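Hand cream and skin checks: what changes in May

This item covers the supply of skin products at the wash stations, the new storage rules, and the skin check form. It applies to everyone at the Aranda and Filletti sites who washes their hands more than a few times a shift, including kitchen, packing and cleaning staff. Questions go to Žofie Sýkora in site health.

Why the products are changing

The previous arrangement used one product for everything. Staff were given a scented lotion in a pump bottle and told to apply it when their hands felt dry. The skin check forms from last winter showed two problems with this. The pump bottles were being topped up from larger containers, which brings a risk of contamination, and the lotion had a high water content, so it soaked in quickly but gave little lasting protection.

From May there are two products. The first is a light barrier cream for use before work and after each break. The second is a heavier, unscented after-work cream with a higher oil content. Both come in sealed tubes and neither may be decanted. The Lunata pump dispensers will stay on the wall for soap only.

A tube has a practical advantage over an open pot. Fingers do not go into the product, so what is left inside stays cleaner for longer. A tube stored with its cap at the bottom also empties more fully, as thick cream settles towards the opening and less of it is left stuck at the crimped end. Tubes with a flat cap will stand up unaided. Those with a rounded cap need a rack or a deep cup.

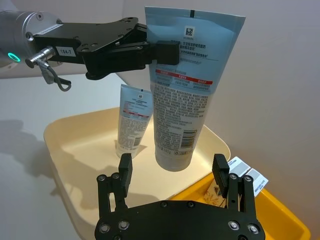 Storage and dates

Keep tubes below 25 degrees and out of direct sun. Window sills and the tops of radiators are not suitable. A cream that has been warmed repeatedly can separate, and the first sign is usually a thin clear liquid coming out ahead of the cream. A tube in that state should be thrown away, even if it is inside its date.

Look for the open jar symbol on the label. The number next to it gives the months of use after first opening. Write the month of opening on the crimp in permanent marker. If a tube has no symbol, use the expiry date and ask site health if that is missing too. Imported products brought from home are allowed for personal use, but they must not be left at the shared stations unless there is an ingredients list in English on the tube or its box.

How much to use

Most people use too little after-work cream and too much barrier cream. A strip the length of the top joint of the index finger is enough for both hands. Apply it to dry skin, starting with the backs of the hands, then between the fingers and around the nails. The palms come last and need the least. Allow 4 minutes before putting on gloves. Oil-based creams can weaken natural rubber, so the after-work cream is not to be worn under latex at all. Nitrile gloves from Zitent remain the standard issue at both sites.

Ordering

Order tubes in boxes of 8 through the usual stores request. Each station holds one box of each product. The combined limit for the two sites is 200 tubes per quarter, and requests above that need a short note from the supervisor.

Skin check form

The form now has 31 fields, down from two full pages of free text. It asks about redness, cracking, itching and weeping separately, and has an outline of each hand to mark. Complete it at the start of the month and hand it in sealed. Anyone with broken skin should report it straight away and should not wait for the next form. Completed forms are kept by site health and are not passed to line managers.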